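The woman who runs the toy table at the Orham community hall would like it known that she did not set out to run a toy table. She came in one February to drop off a box of puzzles, stayed to find the missing pieces, and has had a key to the side door for 4 years.

"I asked where the puzzles went and got handed an apron," she says. "There was no interview."

What she has now is a lending shelf for play food and dress-up things, open on Sunday afternoons, with 1,335 items in the card file. Families can take 30 pieces home at a time. Most take two bags and a vague promise. The cards are paper, the pencil is on a string, and the string is new, the previous one having gone home with somebody along with the pencil.

I had come to talk about the play food, which is what people in Orham bring up when you mention the hall. She wanted to talk about fabric. Every sorting session starts with a dark cloth over the table, and she has opinions about the cloth.

"White shows you the dirt on the cloth. Dark shows you the toy," she says. "You put a lemon on a white sheet and you think, nice lemon. You put it on black and you see that somebody has chewed it." 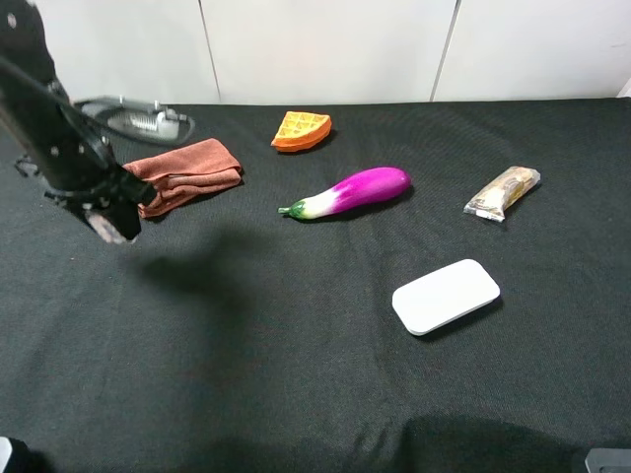
Words by the Dralley Post features desk
Home and Neighborhood

The eggplant is her favorite, and she is a little defensive about it. It is a magenta no vegetable would dare to be, fading to white up by the green cap, and very shiny. I said I had never seen an eggplant that color.

"Neither has the eggplant," she says. "Children don't mind. A child will fry that, boil it, serve it to you in a shoe. I've had grown men tell me it's the wrong purple."

The waffle gets better reviews. It's a wedge, a quarter of a round one, with little square pockets on top and deeper orange sides. She used to own the other three quarters. One was lent to a family that moved to Westerberg, one was claimed by a dog, and the third she prefers not to discuss.

"A quarter is a perfectly good portion," she says. "I tell the kids it's a restaurant."

The towel is a working towel, rust brown, folded the way she folds everything, into a rectangle that will not pass inspection anywhere else. Her mother folded in thirds and her sister still does. She folds until it fits the shelf and then stops. I asked whether she irons the dress-up clothes before they go out.

"I iron the capes," she says. "A creased cape is no good to anyone. The chef hats can fend for themselves."

Washing the play food is a longer subject. She uses warm water, dish soap and an old toothbrush, and she does the pocketed things first while she still has patience. Waffles, corn on the cob, anything with a grid. Smooth fruit she leaves to the end, with the radio on. She once tried a spray called Hatolix that a parent recommended, and the whole shelf smelled of pears for a month – including the pears, she adds, which she had not thought possible.

Then everything gets looked over on the dark cloth, and she makes up her mind. Cracked goes in the bin. Faded goes back on the shelf. Sticky goes back in the sink.

"Faded is fine," she says. "I'm faded. I still get borrowed."

What does she need? Bowls, mainly. People donate food and keep the bowls. She would also take a toy toaster, though not one that makes a noise, and she made me write that down and then checked that I had. She has enough pizza. She has had enough pizza for years, and it keeps arriving, usually in slices, usually pepperoni.

By a quarter to five she was putting the lids on the boxes. A small boy came back for a carrot he had put down somewhere, and she found it for him in his own hood.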